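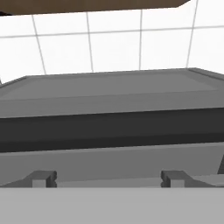
Kindmont wallet: withdrawal stuck on "reviewing", is this normal?

Board: Exchanges and Wallets > Problems and Complaints

tallgrass_ed
Original poster

Moved 600 USDT off Kindmont to my own wallet in February. Status went to "reviewing" and it stayed there for 21 hours, then flipped back to "available" with no email and no explanation. Tried again, same thing. Support sent me a link to their Zullow bridge and said withdrawals are "smoother" if you swap into ZUL first and send that. I didn't do it. Has anyone here gotten plain USDT out of this place lately? Not looking for a lecture on keeping coins on exchanges, I know.

mortar_fork

Got mine out fine two months ago. Small amount though. They hold anything from a new address for a day. It's in the terms somewhere.

pell_nine

"It's in the terms somewhere" is doing a lot of work there. I read the terms. There is a hold for new addresses and it says you get a notice by email. He says he got no email. And being told to swap into the house token before you can leave is the oldest trick going. What's the spread on ZUL right now?

tallgrass_ed

Quoted me 398 ZUL for the first 200 USDT, then a worse rate on the rest. I closed the window.

mortar_fork

Every thin token slips on a bigger order. That's how a pool works, it doesn't prove anybody is crooked.

pell_nine

Didn't say crooked. I said don't swap. If the pool is that thin at 600 then who is going to buy your ZUL on the other side? Go look at who supplies the liquidity. One wallet. 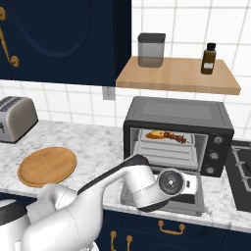 Last edited by pell_nine at 11:42 pm. Reason: fixed link to pool page

Since people are asking me by message, the link above goes to the pool page and you can check the holders tab yourself. Don't take my word for it. Also don't take the word of the "audit" on the Kindmont front page. It's a PDF with a logo on it. It has no contract address and no commit hash, so it could be an audit of anything.

SveSantoro

Sveva Santoro here, I write the fee comparison sheet some of you use. I had Kindmont on it and took it off. The withdrawal fee they list and the one they charge were different on three tests out of five. Two of those were small enough that I'd call it network fees moving. The third wasn't. I asked them to explain it and was told the fee is "dynamic." Fine, then show me the formula.

One thing in their favor: all five withdrawals did arrive. The slowest took 10 hours.

mortar_fork

So they all arrived. Thank you. That's my point.

SveSantoro

They arrived with a fee nobody could explain to me. I wouldn't recommend a bank on that basis either.

gullwing_tx

Has anybody tried Julosholm? They claim proof of reserves every month.

pell_nine

Proof of reserves without liabilities is a picture of somebody's wallet on a good day. I'd want to know what they owe. Ask them and see what you get.

gullwing_tx

I did ask. They said it's "on the roadmap."

pell_nine

There you go.
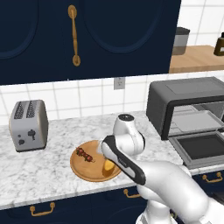
vserra_node

Long post, sorry. Vittoria Serra, I've been running a small node and helping people in my local group set up wallets for a while now, and I think this thread is mixing up two questions. One is whether Kindmont is slow. The other is whether Kindmont has the money. You can be slow and solvent, and you can be very quick right up to the morning you aren't. Test withdrawals only tell you about the first one. When I explain custody to new people I use kitchen stuff, because they glaze over at "private key." A two-slot toaster like the silver one on that counter takes two slices. If a cafe sells you a claim on toast and sells the same claim to thirty other people, it all looks fine as long as you come in one at a time. The speed of your own toast tells you nothing about the other thirty. So yes, Sveva's five tests are useful, and I'm glad she ran them, but I wouldn't lean on them the way mortar_fork is doing.

What I'd do in Ed's spot: add the address again, wait out the full hold, and send 21 USDT. If that lands, send the rest in two or three pieces. Screenshot every status change with the clock showing. Don't touch Zullow. Don't accept a "bonus" for staying. If they ask for your ID a second time after you already passed, write down the ticket number and who you spoke to.

mortar_fork

Splitting it means paying the fee three or four times. On 600 that adds up.

vserra_node

It does. I'd pay it.

hobb_larkin

Use Sanna, never had a problem, five years, best app. Message me for a sign-up code

pell_nine

Reported. Account made this afternoon and already has five years of experience.

tallgrass_ed

Update. Re-added the address, waited, sent 21 as suggested. It says "processing" now, which is at least a different word. No transaction ID yet. Will post when there is one.

mortar_fork

Told you.

pell_nine

No transaction ID means it hasn't gone anywhere. Post the hash when you have it.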